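Support > Cell Operations > Work Instructions > Tickets

Start-of-session check: "gripper closed, table clear" rule keeps getting signed off blind
2 min read

Status: open
Raised by: Nosipho Ngcobo
Assigned to: Riaan Shabalala
Area: Zundel cell, wrist camera and table

Problem
The Zundel work instruction says the operator confirms "gripper closed, table clear, cables stowed" before a session starts. One tick box for all of it. I went back through the June sign-offs and every box is ticked. I don't believe that, and I doubt anyone who has worked on that table does either.

Steps to reproduce
1. Open the start form in Stillent.
2. Tick the box without looking at the wrist view.
3. Session starts. No warning.

Log

Riaan, 9:40 Monday
Can reproduce. Stillent only checks that the box is ticked. It doesn't ask for a wrist frame and doesn't read the finger position. I could make it read the position, but closed according to the encoder and closed according to the camera are 2 different claims, and I'd want both.

Annatjie Coetzee, 10:15
The rule came over from the Olten cell when we copied their instruction. Over there it was written for a fenced table with no desk beside it. I would leave the wording alone and train people better.

Nosipho, 10:30
We trained people in the spring. How would we know if it worked? The form can't tell a good check from no check at all.

Refilwe Mabaso, 11:05
What does "clear" mean? Nothing in the gripper's reach, or nothing on the table? I've asked three people and had three answers. And "stowed" for cables: off the table, or off the floor too?

Riaan, 13:20
Pulled a wrist frame to test the wording against.

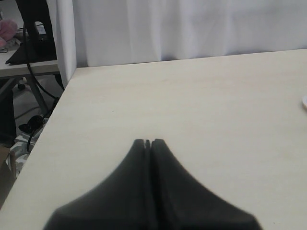

Wrist view, fingers together. Small white object at right edge of table; cable coiled on floor at left.

Nosipho, 13:45
So, by the text: gripper closed, yes. Table clear, no, if "clear" means the whole surface. Cables stowed, no, if the floor counts. I'd bet most of us would tick it anyway.

Proposed change
- Split the box into three, each with its own yes or no.
- "Clear" means nothing on the tabletop, edges included.
- "Stowed" means no loose cable on the table or on the floor next to it.
- Attach one wrist frame to every sign-off. Cele has storage for more than 2000, so space is no excuse.

Anayeli Chávez, 15:10
Fine with the split. I'm not convinced by the attached frame. People will attach it and not look at it, and one view doesn't cover the whole floor. Try it on this cell first, then show me how many "no" answers come back. If there are still none, the form isn't the problem.

Next action: Riaan to draft the new form. Annatjie to check the wording with Olten.

Related tickets
Stillent accepts sign-off with camera offline
Who may reset the cell after a protective stop
Zundel: tape marks on table don't match the drawing
Cele: old wrist frames not deleted on schedule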